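How to get the smell out of a washing machine (and which advice to ignore)

Most articles on this subject tell you to run a hot cycle with vinegar and baking soda. I did that for two years. My towels still smelled like a pond by the second day on the hook, and I had started to suspect that the people writing those articles had never owned a smelly washer.

Put vinegar and baking soda in the same drum and you get fizz, then mostly salty water. The fizz looks like work. Use one or the other if you must, but I stopped buying vinegar for this, and several manuals warn that regular use is hard on rubber parts. Check yours before you pour anything.

What follows takes an afternoon, most of it waiting.

What you need

Old towels you don't care about
A shallow baking pan
An old toothbrush
Rubber gloves
Dish soap
Washing machine cleaner, or plain chlorine bleach if your manual allows it. Never use both in one go, and never mix bleach with vinegar.

Step 1. Find out where the smell is

Put your nose in the drum, then the detergent drawer, then down by the filter hatch if you have one. It's undignified but it saves time. If the drawer is the worst of the three, you may be done in ten minutes. If it's the standpipe in the wall, you have a plumbing problem and no amount of scrubbing the machine will help. I'd be slow to believe anyone who diagnoses the drum bearings by smell.

Step 2. Clean the door seal

Pull the rubber back gently with two fingers and look in the fold. Expect gray slime, hair, and possibly a coin. Wipe out what you can with a rag, then go around with the toothbrush and a little dish soap. Take extra care at the bottom, where the water sits. Black spots that have grown into the rubber won't come out, whatever the forum says. They can stay there if the rest is clean, or you can buy a new seal.

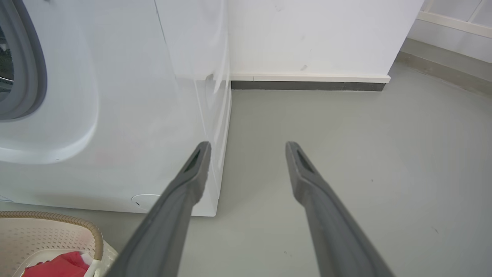

Elsa Lindqvist

Step 3. Take out the drawer

Nearly all of them come out if you press a tab at the back. Soak the drawer in hot soapy water and, while it soaks, scrub the hole it came from. The roof of that hole is the part everyone skips. Mine had a crust on it like the inside of a kettle.

Step 4. Drain the filter

Switch the machine off at the wall. Lay down the towels, slide the baking pan under the hatch, and let the little hose drain first if there is one. Then unscrew the filter slowly. More water comes out than you'd think, and you'll be emptying that pan more than once. Rinse the filter, feel around inside the hole for lint, and screw it back in firmly. Run a short rinse and check for drips before you walk away.

Step 5. Run the hottest empty cycle

Use the cleaner according to the package. I've tried a store tub of Trendetti and a box of Nivine tablets that cost three times as much, and I could not tell the difference. Dulce Sandoval, who ran the laundromat in Losdale when I lived there, used bleach and a hot cycle once a month and thought the tablets were a racket. I wouldn't go quite that far – the tablets are handy if your manual says no bleach – but I wouldn't pay extra for a scent.

Step 6. Change what you do on wash day

Cleaning buys you a few months at most if the habits stay the same.

Use less detergent. The line on the cap is drawn by the people who sell the detergent. For a normal load in soft water I use half of it.

Skip fabric softener on towels. It leaves a coating that holds on to everything else.

Leave the door and drawer open between loads, unless you have small kids or a cat.

Run something hot every couple of weeks. Cold washing is fine for clothes, but it does let the gunk build up.

What about fancy spin settings?

The salesman told me a faster spin would cure the smell. My old Lunde spun at 1000 and it smelled because I never cleaned it. A faster spin gets towels drier, and that's worth having, but the filter doesn't care.

If it still smells

Repeat step 5 once, the same week. If there's no change after that, look at the drain hose. It should rise in a loop behind the machine before it goes to the pipe, and on mine it had slipped down to the floor, so old water was running back in.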